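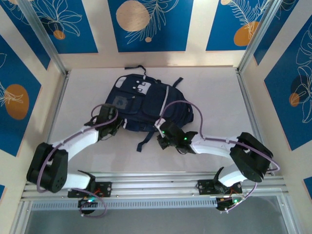

Wojciech Pawłowska has a drawer of zips in his desk at Clonex. He opens it for visitors before he offers them a chair, and then, having established what he is up against, goes to find the coffee.

Clonex rents out pairs of robot arms to firms that handle soft goods: bags, coats, bedding, anything that changes shape when you pick it up. The kit goes by the name of Branitz, after a town where Pawłowska once missed a train. It arrives in crates, bolts together on a rail and costs 270 euros a week. For that you get two arms, a bench and a telephone number, and the telephone number is Pawłowska's.

"People ring up and ask if it can fold a shirt," he says. "I ask them which shirt. Then there is usually a silence."

Bags are his current headache. Nirkdale, a returns warehouse with a great many of them, wants every one checked before it goes back on sale, which means turning it over, opening it and looking for somebody's old sandwich. A person does this in 21 seconds. Branitz takes 96, on a good afternoon.

"I put that on the first page of the brochure," Pawłowska says. "Sales moved it to page six. I moved it back."

He is oddly fond of straps. A box, he explains, stays where you left it, whereas a backpack has opinions at both ends. One arm pins the bag while the other goes looking for something to pull, and a good deal of the software is about agreeing which arm is doing which. "Early on they both wanted to pull. Very strong stitching, on that bag. We wrote to the maker to congratulate them."

Ruben Van Hecke, who runs the returns floor at Nirkdale, has had a kit on trial since April and takes a cooler view. He had been promised it would be running by lunch. "They didn't say whose lunch," he says. It was working properly by the third day, after a visit from Clonex and the loan of a longer spanner.

Would he keep it? He thinks about this for long enough that I check the recorder.

"For the night shift, yes. It's slow, but it's slow all night, and it doesn't ask me for the radio. For black bags with black straps, no. It fishes about like my father looking for his glasses." He would like a cheaper spare gripper, too. The present one is made by Bozkurt and costs almost 200 euros, and he has got through two.

Pawłowska winces when I pass this on. A spare will be included from the next batch, he says, and the manual has a new chapter on not closing the gripper on a buckle. He wrote it himself, over a weekend.

And the shirts? He looks at the drawer, which he has left open.

"Ask me about pillowcases," he says. "We're quite good at pillowcases."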